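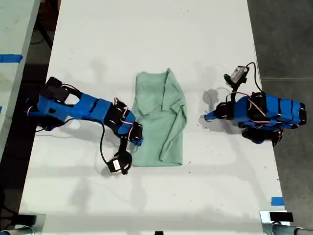 Folders wanted, laundry and donation sorting, Druseck site. Four-hour shifts, mornings or evenings, start as soon as you can. The work is clothes, clothes and more clothes. T-shirts mostly. You fold on a long white table, one piece at a time, and a soft one like the pale green above will bulge out at the side if you rush the lengthwise fold, so we want people who notice that and go back and fix it. Plain, careful hands. Speed comes later.

Sarnine sorts and folds for thrift stores, two hotels and the uniform closet at Drundton schools. Busy season starts in November but we are short right now.

What you'd do

Take garments out of the bin, check for stains, holes, missing buttons
Fold to the store's pattern (there's a card for each one, you'll learn them fast)
Stack by size, tag the stack, shelf it
Anything torn goes in the mending crate. Don't toss it, the menders get cranky
Wipe down your table at end of shift. Scuffs are fine, lint is not

A full shift is 200 pieces once you're trained. First week no target, just get the folds right. Sweaters and anything with a hood count double, please write them on the sheet or you wont get credit.

Who we're looking for

No experience needed. Retail or hotel laundry is nice if you have it.
OK standing most of the shift. Stools available, ask.
Able to lift a full bin with a second person
Reads size labels in small print (bring your glasses, really)
18 or over

If fabric softener or wool bothers your skin tell us up front, we can put you on cotton only. Gloves are in the drawer but most people fold better without.

Hours and pay

6 openings. Three mornings or three evenings a week to start, more hours if you want them after the trial. Pay is hourly, rate confirmed on the phone, same rate for trial shifts. Paid every two weeks. Trial is 3 shifts. Break is paid. Coffee is free and not great.

Parking behind the building, enter from Mathebula Street. Bus stops out front. Closed-toe shoes, hair tied back, no long necklaces or bracelets (they snag knits).

How to apply

Stop by the front desk at Druseck and fill out the one page form, or call the main line and ask for extension 1528. Leave your name, number and wich shift you want. No resume needed. If you get voicemail leave a message, we call back.

Applied last fall and didn't hear? Apply again, we lost a stack of forms in the move. Sorry about that.

Forms in by 3/2/26. Trial shifts start the week after.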